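To: cell-keepers list
Subject: Re: [cell-keepers] Pin cell dropping parts again after finger swap

Hi all,

Sorry for the slow answer, I've had my head inside the cabinet most of the week. Quoting the original so it's all in one place:

> We've got the Storkeck cell on polished pins and since we changed the
> finger blocks it drops one every so often, always on the way up, never
> on the way down. Air pressure looks fine at the gauge. The old blocks
> had a groove worn in them and the new ones are dead flat. We've also
> got the vision side calling good pins bad, or not finding them at all,
> which it never used to do. Is that two problems or one? And does
> anyone rehearse a finger change in the simulator first, or is that
> just for people with more time than us?
>
> We have the Pylypenko controller, older firmware, if that matters.

I'd call it two problems that turned up on the same morning, and I've had both of them, so here goes.

Start with the fingers. That worn groove was doing you a favour. A flat block on a round pin touches along a line, and if the two blocks aren't square to each other you don't even get the line, you get a couple of spots. On the way down the pin is being pushed along with everything else. On the way up it has to be pulled out of the nest, and that's where you lose it. I'd bet a coffee your new blocks are sitting a hair out of parallel. Back the screws off, close the gripper gently on a known good pin, let the blocks find their own seat, then snug the screws a bit at a time, left and right in turn. Don't do one side up tight and then go to the other! I did it that way for ages and cursed the supplier for it.

After that, check the closing position in the program. Ours was still set for the old blocks, so the controller thought it had arrived before it was really squeezing. The Pylypenko will happily report "closed" on position alone if the force check is turned off, and on ours it had been turned off by whoever set up the cell at Nuduvport before we bought it. Turn it back on. You'll get a few nuisance faults on the first shift and then it settles down.

Now the simulator. Yes, I do rehearse it, and no, I don't have more time than you. I keep a copy of the cell in Zedley with the wrist view set up, and I put the new finger shape in before I touch the real thing. What I'm after is the view along the fingers with a part in the grip, and mostly I'm looking at how the shine behaves.
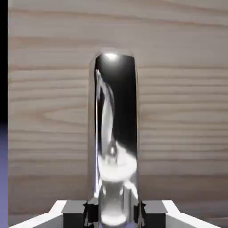
How often should the finger screws be checked on a cell that runs every day?
Check them at the start of each week for the first month after a change, then monthly once they've stopped moving, and again after any crash or hard stop.

Back to your vision trouble. A chrome part is a mirror, so the camera gets the gripper and the lights back along with the part. In my render there's a big black band down one side of the cylinder and a bright curved smear running through the middle, and neither of those is a feature of the part. If your edge finder is hunting for the strongest contrast it will cheerfully lock onto the side of that black band and tell you the pin is half as wide as it should be. The real outline against the wood is only a slim silvery line on each side. Change the fingers and you change the reflections, even with the lamp exactly where it was. My old blocks were darker from years of grime, and the clean ones upset everything.

What fixed it for me, in the order I tried things:

First I moved the search window up towards the rounded top, well clear of the fingers. Down low the metal is full of bits of gripper and it's hopeless.

Then I put a sheet of white diffuser between the lamp and the cell. Cheap stuff, taped up for the trial, properly framed later. It took the hard sparkle out of the highlight.

Then I dropped the exposure. I'd been running it at 2750 microseconds for no better reason than it was that way when I got here. 200 was too dark with our lamp, so I went up in small steps until the outline held. Your number will be different, don't copy mine.

Last, I retaught the pattern with the new fingers fitted and 3 pins from different batches. I'd been trying to get away with the old pattern, and that alone cost me almost a full shift.

A word of warning about trusting the render too far. Zedley gives you nice even light and a perfectly clean surface, and a shop floor does neither. There's also no oil on a simulated pin. I use it to find out where the reflections are likely to land and whether the blocks foul anything, and I leave grip strength for the real machine. If it looks bad in the simulator it'll look worse on the bench, that much I'm comfortable saying.

On the firmware, I'm on an older one too and haven't seen it make any difference to dropping parts. The only thing I'd watch is that ours forgets the tool offset if you pull the power before the screen goes blank. Write it down on a bit of tape inside the cabinet door. I've got three generations of tape in there now, which is its own kind of maintenance record, I suppose.

One question back to you - are the new blocks the same depth as the old ones, or did you have to shim them? We had to shim one side and I've never been entirely happy about it. If you've found blocks that drop straight in I'd love the part number.

Cheers, and let us know how the parallel check goes. Going to go and wipe down the lens before the afternoon run.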